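3.2 Cleaning cloths and the economy of the shared kitchen

Few objects in a shared house are as widely used and as poorly governed as the cleaning cloth. Skála's earlier study of the Ziltemeck flats gave it a single footnote, and the literature has mostly followed her lead. We think it deserves a section.
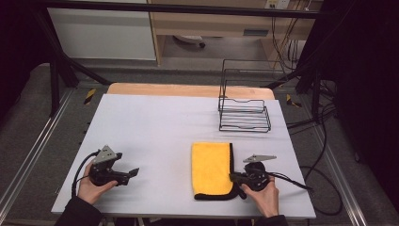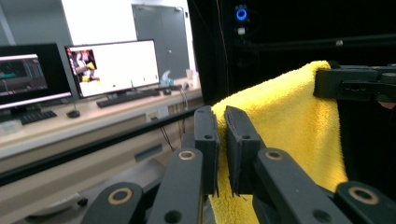
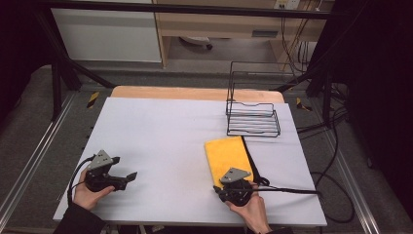
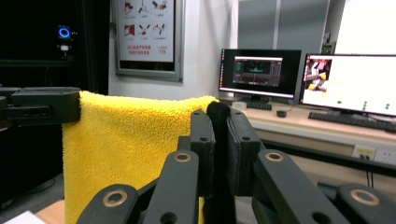 Figure 2. Yellow cloth of the microfibre type discussed in Section 3.2.

Our 99 households in Voltilcombe were asked who bought the cloths, who washed them and who threw them out. The first question was answered promptly, often by several members of the same household at once. The second produced a silence that our transcribers, to their credit, timed. On the third, respondents mostly described cloths as having "gone", in the manner of a distant uncle.

Colour was the nearest thing we found to a written constitution. Seven households kept a formal code, usually taped inside a cupboard door, with yellow for benches and some other colour for the bathroom. Compliance was warmly reported by whoever had written the code. Other residents tended to describe it as a guideline – one tenant in the Ondo Street terrace believed it referred to recycling.

Lenka Skála (personal communication, April) has suggested that such codes are less about hygiene than about seniority, as the person who knows what yellow means has generally lived there longest. Our interviews support this, with the caveat that long-standing residents were also the likeliest to volunteer for a long interview about cloths. New arrivals learned the rules by breaking them, and were corrected by note in most cases, even when the author of the note was sitting in the next room.

Laundering proved harder to study. Diaries kept by participants record a great deal of intended washing. We have coded these entries as "aspirational" and treat them separately in Section 4, along with the question of who empties the lint filter.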